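Pengate in the simulator: doors, handles and a lot of planning

Gallery page, updated 24 Mar 2020

Pengate is our control and planning stack for two-armed mobile robots, and for the past few months it has been all about doors. We love doors! A door looks like the simplest thing in the house until you ask software to open one, and then you need a grasp, a path for the hand that follows the hinge, a base that knows when to get out of the way, and a second arm that doesn't knock anything over while it waits its turn.

Everything on this page happens in simulation. We use Trodholm for the rooms and the physics, and Pengate talks to it the same way it will talk to hardware, through the same message types and at the same control rate. If you've come from the Nadatlow project page, you'll recognize the arm controllers, which we took over almost unchanged (thank you, they're great).

Reaching for the lever

The approach is planned in two stages. First the planner picks a spot near the handle and gets the gripper there without caring much about the exact angle. Then a slower controller takes over and closes the last bit of distance using the handle's pose. We used to do it all in one go, and the planner would spend 21 seconds hunting for a perfect path it didn't need. Splitting the job made it so much nicer to work with, and it's easier to debug too, as each stage writes its own log.
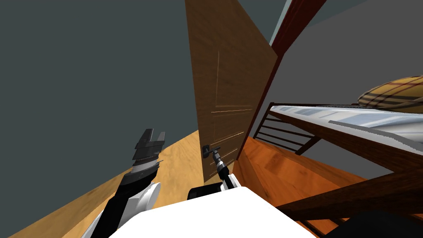
Once the fingers are at the lever, we switch from position control to a softer mode. The gripper is allowed to give a little along the direction of the door and stays stiff across it, so small errors in our guess about the hinge get soaked up by the arm. The stiffness values live in a plain text file, and you can edit them while the simulation is running. That one feature has saved us more restarts than anything else we've built this year.

The door model is tiny: a hinge position, a radius, a lever angle and a swing angle. We start from a rough guess and let the estimator correct it as the hand moves. Watching the guessed hinge slide over to the real one in the viewer is still a thrill, even on the hundredth run.

What to do with the spare arm

With 2 arms on one body, the one that isn't working still has to be somewhere. Our first version parked it at a fixed pose, and that was fine in a wide hallway and terrible in a furnished room. Now the idle arm gets its own small planning problem. It has to stay clear of the door's sweep, stay clear of the other arm, and avoid blocking the view if it can. The last one is only a preference, so the planner may trade it away when space is tight.

Furnished rooms are where this gets fun. Beds, frames and walls all go into the collision world as simplified shapes, and we pad them slightly so the arms don't skim past. Too much padding and the planner decides the room can't be entered at all! We keep 4 padding presets and run each new room through every one of them before settling.

Tools we use every day

The replay viewer is called Ivanov. It loads a run, lines up joint positions, contact forces and planner decisions on one timeline, and lets you drag back and forth through them. Click on a spike in the force plot and the robot jumps to that moment. We built it over a couple of weeks in August as a side project and now can't imagine working without it.

Next on the list are round knobs, which need a twist at the wrist, and doors that pull toward the robot, where the base has to back up while the hand keeps hold. The base and arm planners don't share a clock yet, so that comes first. We'll add more pictures when the knob runs are in.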